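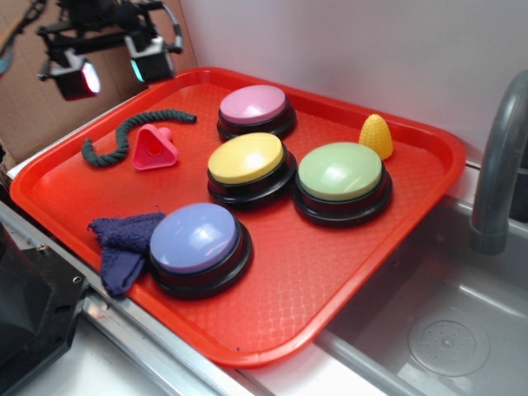
Reading time: 6 min

Popular Music Recording, Week 3: Tape Effects and the Psychedelic Single
Notes by Kylie Maihi

Phasing needs two copies of the same recording played slightly out of step. Where the copies differ by a few milliseconds, some frequencies cancel, and the moving gap between them gives the sweeping sound. Flanging is the same process with a wider delay.
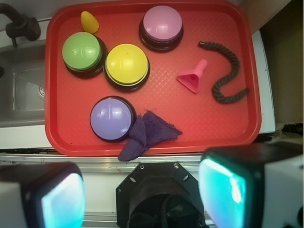
Four push buttons on a red tray

Set listening is the Otama single by Trevar, side B. It was pressed in a run of 700 and never reissued. Note the backwards guitar at 31 seconds — the player learnt the line in reverse order before the tape was turned over.

Why does a reversed note seem to swell?
The decay is heard first, so the level rises up to the attack and then stops.
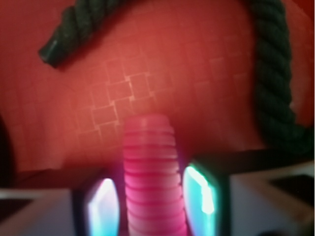
Varispeed changes pitch and tempo together. A track taped at half speed and played back at full speed rises by an octave. Small shifts are more common — the Brunton sessions raised most vocals by less than a semitone.
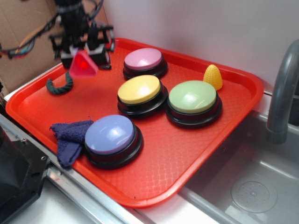
Larger shifts also move the formants, so a voice seems to come from a smaller throat. Compare both Kiltdale mixes before the March seminar and write up to 1000 words on one effect. Cite timings in minutes and seconds.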